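Chapter 7
Teleoperated Tasks on a Shared Bench

7.1 Scope of the Chapter

Chapters 4 through 6 treated the arm as a machine that runs a stored program. In this chapter a student team places an everyday object within reach of the arm, defines a task for it, and records enough about the setup that a second team can repeat the work. The running case is the Warkberg project, carried out in the second-year automation course at Herstead under Fatemeh Parsa. The same case returns in Chapter 8, where the recorded joint data are analyzed.

The object in the Warkberg project is a racing wheel of the type sold for computer games. It has a rim that turns about a tilted axis, a hub with small buttons, and a base that is heavier than the rim. Each of these features calls for a different grasp. The wheel also has a cable, and the path of the cable must be entered in the bench record along with the position of the base.
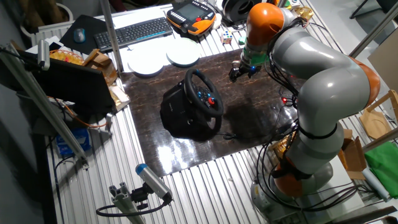 7.2 Terms and Reference Frames

The table frame has its origin at the corner of the mat nearest the robot base. The x axis runs along the long edge of the table and the z axis points up. The object frame is fixed to the base of the wheel and does not rotate with the rim. Rim angle is stated separately, in degrees, with zero at the position where the top-center stripe is farthest from the base.

The tool frame is located midway between the fingertips of the open gripper. Students who worked through the Branum exercises in Chapter 5 should note that the tool frame there was placed at the wrist flange. Values from the two chapters cannot be mixed without the transform given in Appendix C.

An approach pose is a pose of the tool frame directly above the intended grasp point. In this course the approach height is 50 mm. A grasp on the rim is described by its rim angle and by the tilt of the fingers relative to the plane of the rim.
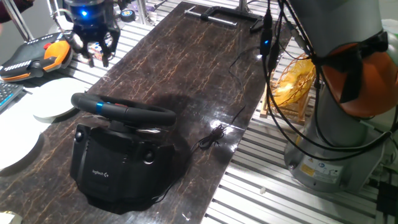 Before the arm is enabled, the team agrees on who holds the teach pendant. That person gives the spoken commands and has no other duty during the run. A second student keeps the log. Joint positions are stored at fixed intervals, and a run is closed when 3000 samples have been stored or when the holder of the pendant calls a stop. Each team completes 3 runs per grasp point. Runs ended by a called stop are kept in the data set and marked S.

The wheel must not be rotated past its mechanical limit. Yaw Ackah's team used the Frimpong log sheet, reproduced in Appendix D, to note the rim angle before and after every run. Teams may use their own sheet if it contains the same columns.

7.3 Preparatory Problems

7.1 Write the transform from the table frame to the object frame for a base rotated 30 degrees about z.

7.2 A rim angle is logged as 359 degrees before a run and 2 degrees after it. State the two possible rotations and the additional data needed to choose between them.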